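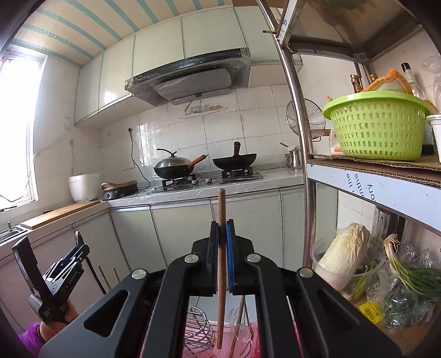

Kitchen end of the shack, window side

Is the Wakarach Districts Award worth paying for, and do they really check the cards?

I've been licensed a bit over two years and mostly work 40 metres from home in the evenings. The Wakarach club has an award for confirmed contacts with 52 of its listed districts. I'm sitting on 52 by my own count, though two of those are the same portable operator who says he drove over a boundary between contacts. The rules say "each district must be activated from within its borders" and leave it there. Who decides that? There's also a fee of 12 dollars for the certificate, and a higher class at 200 contacts that seems to need a fresh application and another fee.

What bothers me is that I can't find a list of past winners anywhere. Flarnerdale publishes theirs, with dates and bands. Before I post off a bundle of cards I waited ages for, I'd like to hear from anyone who has had them back. Electronic confirmations are "accepted at the manager's discretion", whatever that means.
Posted by tinroof_dipole

I've got the basic one. Sent the paperwork in August, certificate came folded in half in an ordinary envelope. The paper is fine, the printing is a bit fuzzy around the club crest. I didn't send cards. The rules let you send a log extract signed by two other licensed amateurs, and that's what I did, so I can't tell you how well they look after cards. Read the general rules page, which is separate from the award page and easy to miss.

As for whether they check, I have my doubts. One of my entries had the wrong band on it. I'd typed 20 when it was 40, and I only noticed after I'd sealed the envelope. No one ever queried it. Make of that what you will. I still like having it on the wall, but I wouldn't put it up as proof of anything.

On your portable bloke, I'd leave both in and get a spare.
Posted by Kiststead Listener

I'd be careful with the answer above. "Leave both in" is fine if you don't mind a knock-back, and the fee isn't refunded.

The boundary matter does have a rule, it's just badly placed. In the general rules, under portable operation, it says a station that moves counts again once it is in a different listed district, and that the operator has to give the new district during the contact. So the question is what he said on the air and what you wrote down. If your log has both district numbers, I'd claim both. If he told you by email the next week, I wouldn't. A claim like that depends on his memory and your goodwill, and I've heard enough stations "just over the line" to be wary of it.

Your other points:

Past winners. There used to be a list, and it vanished when the club changed its website. I asked for it and was told it was being rebuilt. That was a good while back and I've stopped looking. It doesn't prove anything shady, but a club charging for an award ought to be able to say who holds it.

Electronic confirmations. Email the award manager before you apply and ask which systems are accepted. Keep the reply and print it out for the envelope. Mine were taken without fuss. A fellow on the Friday night net had his refused, and as far as either of us could tell they came from the same service.

The 200 class. Yes, it's a new form and a new fee, but you only have to list the extra contacts and quote your first certificate number. The page makes it sound as though you start from scratch.

Whether it's worth it I can't say. The Tzavaras award costs nothing, comes as a file you print yourself, and wants far more in the way of evidence. I think more of that one. If you do go ahead with Wakarach, send photocopies first and offer the originals on request. I've never been asked for mine.
Posted by coax_and_doubt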